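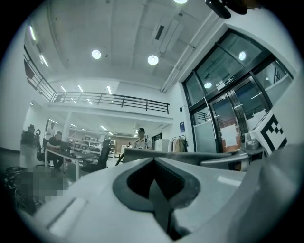
Figure 7.1 A hand-held gripper at the bench, with the workshop and its mezzanine behind. The square marker on the finger is discussed in Section 7.3.

Chapter 7
Teaching by Hand: The Demonstration Project

After studying this chapter you should be able to:
explain what is meant by a demonstration and how it differs from a programmed movement;
plan a short set of tasks suitable for recording with a hand-held gripper;
describe the purpose of a printed marker and check that it can be read;
sort recordings into those that may be kept and those that must be set aside;
write a project log that another team can follow.

Key terms: demonstration, episode, gripper, finger, fiducial marker, task card, reset, held-back set

7.0 Introduction

In Chapters 4 to 6 every movement of the arm was written down in advance. The student measured the position of a block, entered it, and the arm went to that place whether or not the block was still there. For work in which each part arrives at the same spot, this remains the best method and the cheapest. It is of little use for folding a cloth, clearing a table or picking a soft fruit out of a bowl.

The present chapter takes up a second method. A person holds a gripper in the hand and carries out the task in the ordinary way, while a camera fixed to the gripper records what the gripper meets. The record of one complete attempt is called an episode. When enough episodes have been gathered, a computer program is trained on them, and the trained program is then asked to carry out the same task on an arm fitted with a gripper of the same shape.

Students usually find the first part of this work easy and the second part slow. It is a common mistake to spend the greater part of the term on collecting and to leave two weeks for everything else. The timetable in Section 7.5 should therefore be read before any recording begins.

7.1 The Storus project

The chapter follows one student project from its first meeting to its final report. Storus was a project of the second-year practical class at the Zerkau technical school. The class was taught by Marta Fedoruk, and the project team had four members: Mei Lindqvist, Panagiotis Vlachopoulos, Decha Pongsiri and Alaric Benavides. Their log is quoted throughout the chapter with their agreement, and their mistakes have been left in.

The team set out to teach an arm to put small objects away in the correct tray. They began with a long list of objects and shortened it three times. The final list held a wooden block, a glue stick, a tape reel and a folded cloth. The cloth was kept at the request of Lindqvist, who argued in the planning meeting that a project made up only of hard objects would teach the team very little. The cloth later accounted for most of the failed episodes and most of the interesting pages in the report.

By the end of the term the team had recorded 1,502 episodes. Of these, 300 were held back and never used in training, so that there would be a fair set against which to compare the results. The reasons for holding back a part of the work are given in Section 7.6. For the moment it is enough to note that the choice was made before training and was written in the log.

7.2 Dividing the work

A team of four should not have four people recording at once. The Storus team used the following division, which changed every Friday.

The operator holds the gripper and carries out the task.
The setter places the objects according to the task card and returns them after each episode.
The keeper starts and stops the recording and enters the episode in the log.
The reviewer works at a separate desk, watches finished episodes and marks each one as kept or set aside.

The reviewer should not be told which operator made the episode. Vlachopoulos noted in the third week that he had been kinder to his own recordings than to those of the others, and from that point the operator's name was left off the review sheet until the marks had been entered.

Sessions were limited to 48 minutes, after which the operator was replaced. A tired hand moves differently from a fresh one. It begins to tilt the gripper, to approach from one side only and to hurry the release. None of this is easily noticed by the person holding the tool, and it is for the keeper to call the change.

7.3 The gripper and its markers

Look again at Figure 7.1. The body of the gripper is white and takes up much of the lower part of the view, and one of its fingers rises on the right. On that finger is a square with a black-and-white pattern of blocky shapes. This is a fiducial marker. The word fiducial comes from the Latin for trust, and the marker is so named because the program relies on it as a fixed point of reference.

In a system of this kind the marker moves with the finger. By finding the marker in each picture, the program can work out where the finger is, and from that how far the gripper is open, with no wire or sensor in the finger itself. The method is simple and sturdy, but it depends wholly on the marker being readable. Before every session the operator should:

wipe each marker with a dry cloth;
open and close the gripper fully while the keeper watches the live picture;
check for glare from lamps overhead;
replace any marker that is bent, scratched or lifting at a corner.

The figure also shows how much of a room such a camera can take in. The ceiling lights, the railing of the upper floor, the glass doors and people further back all appear in a picture taken at a bench. Two consequences follow. The first concerns training: if every episode is recorded in one room under one set of lights, the program may come to depend upon them. The second concerns people. Anyone who works or passes within view should know that recording is taking place, and recordings should be stored and shared only under the rules of the school. Section 7.7 treats this matter at greater length — it should not be left to the end of the project.

7.4 Writing a task card

A task card states what is to be done, where the objects begin and what counts as finished. It should fit on one side of a small sheet. The following card was written by Benavides and is given in its second version.

Task: put the glue stick in the left tray.
Start: glue stick lying flat, anywhere inside the taped square. Trays empty. Gripper open, held above the near edge of the table.
Finish: glue stick inside the left tray and at rest. Gripper open and lifted clear.
Set aside if: the glue stick is dropped, the free hand enters the square, or the marker is covered for more than a moment.

The first version of the card said only that the glue stick should be 'on the table'. Each setter had a favourite place for it, and after 85 episodes Pongsiri found that the object had hardly ever been placed in the far corner. The team did not discard these episodes, but they drew the taped square, divided it into smaller squares and used a shuffled pack of numbered cards to choose the next position. The set had been named Birkel in the log, and the name was retained so that the earlier, uneven work could be told apart from the rest.

A word should be added on speed. The operator is not in a race. A good demonstration is made at the pace of a person who knows the task well and is showing it to somebody else. Long pauses should be avoided as far as possible, for a program trained on pauses will learn to pause.

7.5 Timetable

The following plan suits a term of twelve teaching weeks.

Weeks 1 and 2: choice of objects, task cards, safety talk, practice with the gripper.
Week 3: trial recording on one task. Review by the whole team.
Weeks 4 to 7: main recording.
Weeks 8 and 9: training and first trials on the arm.
Week 10: further recording where the trials show a need.
Weeks 11 and 12: final trials and report.

Teams that meet in the August summer school should join weeks 1 and 2 into a single session and use no more than two objects. The Storus team named their arm Obi and entered its trials under that name; any short name will serve, provided that it is used in the same form throughout the log.

Before you continue

Activity 7A. In your team, choose one household task that takes less than a minute. Write a task card for it on the pattern of Section 7.4. Exchange cards with another team and carry out their task exactly as written, adding nothing. Note every point at which you had to guess, and return the card with your notes.

Activity 7B. Stand at the bench you expect to use and list everything behind it that a camera on the gripper might take in. Mark those items that will change from one day to the next. Keep the list in your log, as it will be needed in Section 7.7.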